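Home > Forums > Soft Toys and Small Repairs > Cleaning and Care

Thread: Curly fleece gone matted, do I brush it or wash it?

pondweed_patty
Hi all, first time posting in this section, I'm usually over in quilts. My son has a sheep (well, he says sheep, my mother says bear) that has been dragged through every room of the house and most of the yard. The body is that curly charcoal fleece and the curls on the belly have gone flat and sort of felty. Face is smooth fabric and just needs a wipe. I've got a bottle of Uncombe that a coworker swears by for doll hair and I'm wondering if I can spray it on and go in with a dog slicker. Or do I just throw the whole thing in the wash and hope?

TallowAndTwine
Do not put a slicker on curly fleece! You'll pull the curl right out and end up with a fuzzy gray cloud. Ask me about the lamb slippers. Wide tooth comb, dry, just the tips, and stop as soon as it starts to lift.

gusset14
Disagree a little. I use a slicker all the time, you just have to go light and hold the pile down at the base with your other hand. It's the wire ones with no rubber tips that wreck things. The Stover one with the little balls on the ends is fine and I've had mine for 14 years.

TallowAndTwine
On long pile, sure. She said curly. Curly is a different animal.

pondweed_patty
Ha, a different animal is what my mother keeps saying too. How can I tell if it's acrylic or wool? Tag is long gone, he chewed it off as a baby.

gusset14
If it was cheap it's polyester. Nearly all of them are. Cool wash in a pillowcase, gentle cycle, air dry. I wouldn't bother with Uncombe at all, it leaves a film and the film grabs lint. I know people here love it.

Moushumi Bandara
I'm one of the people who love it, sorry gusset! But you dilute it, a capful in a quart of water, and then you rinse. Everybody skips the rinse. I mend toys for a little shop, Karunaratne, and I've used it on all kinds of fleece. My order for matted curls is shake it out, spot clean, damp hands, scrunch like you would with curly hair, and leave it alone overnight. No comb until the next day, and usually I don't need one.

hemline_hal
Scrunching works. I did a whole sherpa jacket collar that way in October. Took 50 minutes and my hands smelled like a wet dog but the nubs came back up.

gusset14
A collar doesn't have stuffing in it though. You get the fleece damp and the stuffing stays damp for days and then it smells. If you're going to wet it at all, wash it and dry it properly with a fan on it.

Moushumi Bandara
Damp hands, gusset, not a bucket. But yes, fan is a good idea.

pondweed_patty
OK so I went with the damp hands and no spray for now, on just the belly. It's better! Not new, but there are little loops again. The back was never that bad. Now I'm looking at the head, and I have a new problem: white bits that don't come off with a wipe. Anyone?

TallowAndTwine
Glad you skipped the slicker. White bits could be anything, paper, glue, yogurt. Masking tape first. 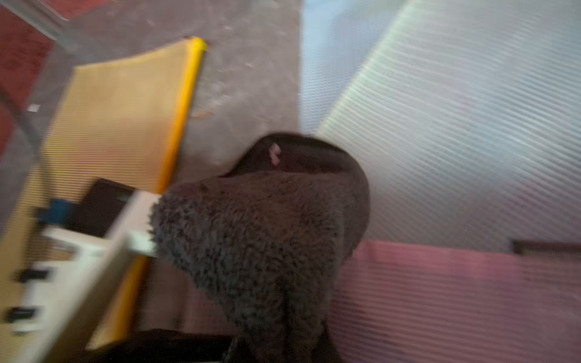 Moushumi Bandara
Smooth parts and fleece parts need totally different handling, and I'd do the smooth part first so that any crumbs you knock loose get shaken out of the curls afterward. Start with your fingernail at one edge of the bit and see if it lifts. On a dark one like mine with the sleek top and the shaggy curls under it, every speck on top shows like crazy, just look at that little pinkish-white patch up on the left. The gray flecks down in the fleece are another story, so don't sit there picking at flecks all evening thinking they're dirt (I have done this). If the nail doesn't do it, masking tape pressed flat and pulled slowly, and after that a barely damp cloth. Keep the cloth off the curls if you've just got them the way you like them.

hemline_hal
Is that a tag on yours or something stuck on?

Moushumi Bandara
Could be either from that angle! I'd try the nail before I got scissors anywhere near it.

gusset14
Tape leaves residue on stretchy fabric if you let it sit. Press and pull, don't go answer the phone. Zutamholm makes a gummy lint roller that I like better, but it eats curls, so smooth parts only.

TallowAndTwine
Finally something we agree on.

pondweed_patty
Nail got most of it! It was dried glue stick, I think, there's a craft bin in his room I should have suspected. One bit left behind the ear and I'll try tape after he's asleep, he won't give the sheep up before then. Will report back on whether the curls survive the week.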